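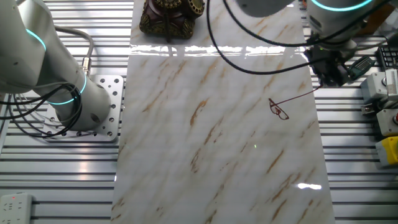 Before you compare what two governments say about a border dispute, get the treaty text and read it yourself. Start with the oldest agreement both sides still recognize and work forward. A boundary file grows like the black cable looped around the base of that white arm: several coils on top of each other, and you have to follow one strand at a time. The method below is the one I use with first-year students, with the Lirora river boundary as the case.

Step 1. Find the signed version in each official language. Write down the date of signature and the date of ratification separately. For Lirora they are 2 years apart, and most of the quarrel comes from that gap.

Step 2. Mark every place name on a modern map. Old names are a problem. Huamán appears in the treaty as a village and in the later protocol as a district. Keep both on your map until you know which one was meant.

Step 3. List the boundary markers by number. The protocol goes up to marker 1,289, but the joint survey signed by Erdal Karabulut stops at 1,238. Note the difference and do not try to explain it yet.

Step 4. Read the public statements last. Sort them into claims about law, claims about history and claims about security. Many statements mix all 3 - split them by sentence if you have to.

Step 5. Write one page on what each side would lose by accepting the other's line. Use only sources from steps 1 to 4. Fidelina Arango's notes on the Sernau crossing are a good model for length and tone.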